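Re: Ruvcombe crater walk, is the "lava field" claim rubbish?
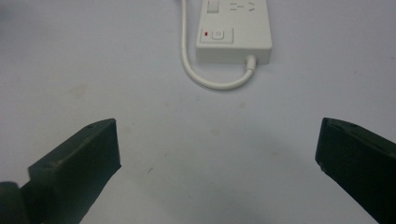

White power strip, two dark gripper jaws

basaltbore
The Tilleck guidebook says there are 144 vents on the Ruvcombe flats, all from one eruption. I walked it Saturday and counted 13 I'd call vents. The rest are collapsed bubbles with grass in them.

pitcrust
You counted 13 from the track. Did you go past the second fence?

basaltbore
Yes. More holes, same story. A hole in lava isn't a vent.

mudlark_60
Orbán's old survey map marks some 60, and it splits collapse pits from cones. I'd trust that before a guidebook.

pitcrust
Orbán's map stops at the creek though. Half the field is missing.

basaltbore
Fair, I didn't know that. Still doesn't get you to 144.

tuffluck
Whole field is 2,825 hectares — you'd want a drone. My Pronix altimeter jumps all over the place out there, so don't ask me for rim heights.

mudlark_60
"One eruption" is the bit I don't buy. The flows by the creek have a different colour and far more soil on them.

pitcrust
Soil depth proves very little on a slope. Has anyone got dates?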